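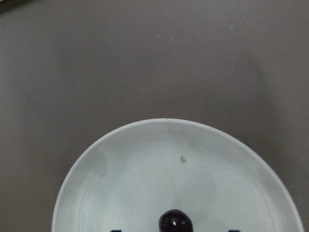 Residential and Travel Security Inspection: Mission Staff and Dependents
Consular Mission, Irwood
Inspection date: 6 August 2023
Form 1688
Previous inspection: April

Scope

This inspection covers the staff residences at Sarmiento Court, the routes between the residences and the chancery, and the arrangements for family members traveling without an escort. The chancery building is inspected under a separate form. Guard services at the residences are provided by Jorkov under contract. Vehicles and drivers are supplied by Fivton.

Ratings: S (satisfactory), N (needs attention), U (unsatisfactory), NA (not applicable).

Part A. Residence perimeter

A1. Vehicle gate closes and locks fully. S
Comment: Gate tested from both the guard post and the manual release. The release key is signed out in the gate log.

A2. Pedestrian gate closes and locks without assistance. N
Comment: The closer is slow and the gate stays ajar unless pushed. The same finding was recorded in April. The work order was issued but has not been closed by the building management.

A3. Exterior lighting covers the gate, parking area and rear lane. N
Comment: Two lamps on the rear lane are out. Residents should use the front entrance after dark until they are replaced.

A4. Wall and fence line clear of items that could be used for climbing. S
Comment: Garden waste noted in April has been removed.

A5. Guard post staffed at all hours. S
Comment: Jorkov shift records reviewed for the past month. Handovers are signed by the outgoing and the incoming guard.

A6. Visitor log complete. N
Comment: Entries show arrival times but departure times are often missing. Jorkov has been instructed to record both. Delivery personnel are to be entered as visitors, even when they do not pass the inner door.

Part B. Individual residences

B1. Front door fitted with deadbolt and viewer. S

B2. Ground floor windows fitted with working locks. S
Comment: Residence 8 was inspected after the others, at the occupants' request. All locks worked.

B3. Safe room door closes and bolts from the inside. S
Comment: In one residence the room was being used for storage and the door could not be opened fully. The occupants cleared the doorway during the visit. Safe rooms may hold a small amount of luggage, provided the door swings freely and there is floor space for the whole household.

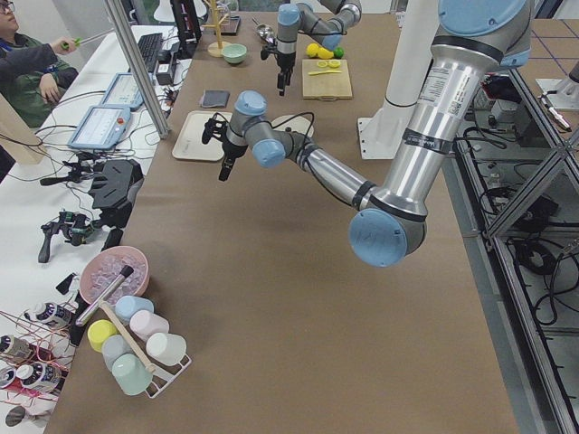 B4. Emergency radio charged and tested. N
Comment: Radio checks are held weekly, and several households did not answer the last one. Dependents who are old enough to use the radio should take part in the check as well as the employee.

B5. Emergency contact card posted near the telephone. N
Comment: Some cards still show the old duty officer number. New cards are available from the administrative section. Old cards must be returned and destroyed.

B6. Household staff vetted and records current. S
Comment: Records are kept at the chancery and were not copied for this inspection.

Part C. Travel between residence and chancery

C1. Route varied from day to day. U
Comment: Trip sheets from Fivton show the same route used on most mornings, with departure at nearly the same time. Drivers stated that they had received no instruction to change. The dispatcher is to assign the route each morning and tell the driver only after the vehicle is ready to leave.

C2. Vehicle doors locked and windows raised while moving. S

C3. Driver identity confirmed before boarding. N
Comment: Regular drivers are known to residents and are usually not asked for identification. Substitute drivers must show the Fivton card and give the word of the day. A passenger who is in doubt should return indoors and call the duty officer.

C4. Vehicle tracking unit working. S
Comment: Position reports were compared with the trip sheets and matched.

Part D. Dependents traveling alone

D1. Destination and expected return time left with the duty officer. U
Comment: Very few entries were found. Several family members were unaware that the rule applied to short trips, including shopping and visits to friends in the same district. A notice has been drafted for all households.

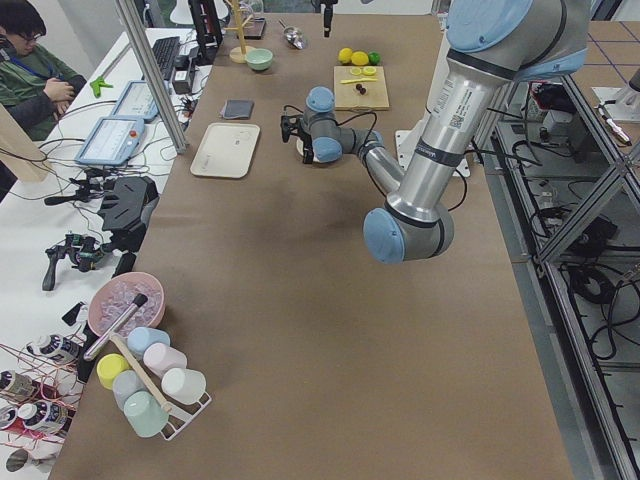
D2. Street taxis avoided. N
Comment: The mission car is often unavailable in the afternoon, and dependents have used taxis hailed on the street. Fivton has been asked to provide a second vehicle between the end of the school day and the evening. Pending a reply, dependents should book through the guard post, where the guard will record the license plate before the vehicle leaves.

D3. Procedure for overdue persons known and posted. N
Comment: The procedure is posted at the chancery but not at Sarmiento Court. The duty officer calls the traveler first, then the household, then the regional security office. Local police are contacted by the regional security office only. Household members should not wait for the expected return time to pass if they have cause for concern.

D4. School pickup list current. S
Comment: The school releases children only to persons on the list. Changes must be made in writing by a parent.

D5. Reporting of suspicious contact or surveillance. N
Comment: Residents reported being followed on foot but had not submitted a report at the time. Reports may be made by telephone at any hour and need not be complete. Details of such incidents, including names and locations, are not to be shared on social media or with the press. Press questions are referred to the foreign ministry.

Part E. Actions required

Pedestrian gate closer: building management, Sarmiento Court. Overdue.
Rear lane lamps: building management. Open.
Visitor log instruction: Jorkov. Issued, to be checked at the next visit.
Route assignment by dispatcher: Fivton. Effective immediately.
Afternoon vehicle: Fivton. Awaiting reply.
Contact cards and household notice: administrative section. Open.
Overdue person procedure to be posted at the residence guard post: duty officer. Open.

Items rated U will be inspected again in 2 weeks. Occupants will be told in advance only if entry to a residence is needed.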